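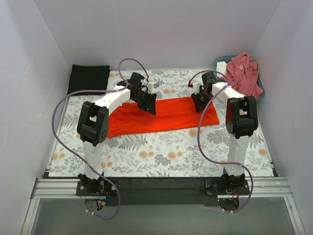

Lanik estrena servicio de arreglo y alquiler de mantelería en Murbridge

Nota de prensa. Julio.

¡Por fin puedo contarlo! Soy Carolina Mota, llevo Lanik desde que era poco más que una mesa de cortar y una plancha prestada, y este mes abrimos en Murbridge un servicio que nuestras clientas (y algún cliente muy insistente) nos venían pidiendo desde hace tiempo: arreglar, teñir y alquilar ropa de mesa. Manteles, caminos, servilletas, cubremanteles, esas fundas imposibles para mesas ovaladas que no se encuentran en ninguna parte.

La idea viene de mi propia casa. Tenía un cajón lleno de manteles heredados, casi todos con una mancha, un bajo descosido o una medida que no le iba bien a ninguna mesa moderna. Me daba pena tirarlos y me daba pereza arreglarlos, así que ahí seguían, doblados. Cuando lo comenté en el taller, medio equipo tenía el mismo cajón. De ahí a montar el servicio pasó más de un año, todo hay que decirlo, porque encontrar un tinte que aguantara bien los lavados nos costó lo suyo.

Para esa parte nos hemos aliado con Skerex, que se encarga del teñido y del lavado final. Han tenido una paciencia enorme con nosotras. Les mandamos retales, volvían demasiado oscuros, los mandábamos otra vez... Al final hemos cerrado una carta de colores que me encanta, con muchos rojos y naranjas, que para una cena de verano quedan de maravilla.

¿Cómo funciona? Traes la pieza al taller, la miramos contigo en la mesa y te decimos sin rodeos si merece la pena. Un zurcido pequeño o un bajo suele estar listo en 2 semanas. Si hay que teñir, calcula algo más, sobre todo ahora que empiezan las bodas. Los bordados a mano los presupuestamos aparte, y los encajes muy frágiles preferimos verlos antes de prometer nada.

El alquiler es la otra mitad de la historia. Arrancamos con un fondo de 779 piezas, de las que 221 son manteles grandes, pensados para celebraciones familiares, comidas de empresa y fiestas de barrio. Se recogen planchados y se devuelven tal cual, con sus migas y su vino: de lavarlos nos ocupamos nosotras. Lo único que pedimos, por favor, es que no se intente quitar la cera de las velas con un cuchillo. Ya hemos perdido un camino de mesa precioso por esa vía y todavía me duele.

También estrenamos colección propia, que hemos llamado Fallahi. Son caminos de mesa largos y estrechos, de un solo color, para poner encima de un mantel estampado o directamente sobre la mesa. A mí me gusta colocarlos un poco torcidos, sin obsesionarme con las arrugas; mi madre los plancha hasta en las esquinas y los centra con cinta métrica. Cada cual que haga lo que quiera, para eso son suyos.

Durante la semana de apertura habrá merienda en el taller, a partir de las 18:00, y quien traiga un mantel para arreglar se llevará la revisión gratis y un par de consejos para las manchas de aceite. No hace falta reservar, aunque si venís en grupo se agradece un aviso, que el local es pequeño y las sillas son las que son.

Los medios que quieran visitar el taller, pedir la carta de colores o hablar conmigo un rato pueden escribir a través del formulario de prensa de nuestra página. Contesto yo misma, normalmente por la tarde, cuando se apagan las máquinas de coser.

Inicio | Arreglos | Alquiler | Colección Fallahi | Prensa | Contacto

Última actualización: julio

© Lanik, Murbridge. Todos los derechos reservados. Contacto de prensa: Carolina Mota. Volver arriba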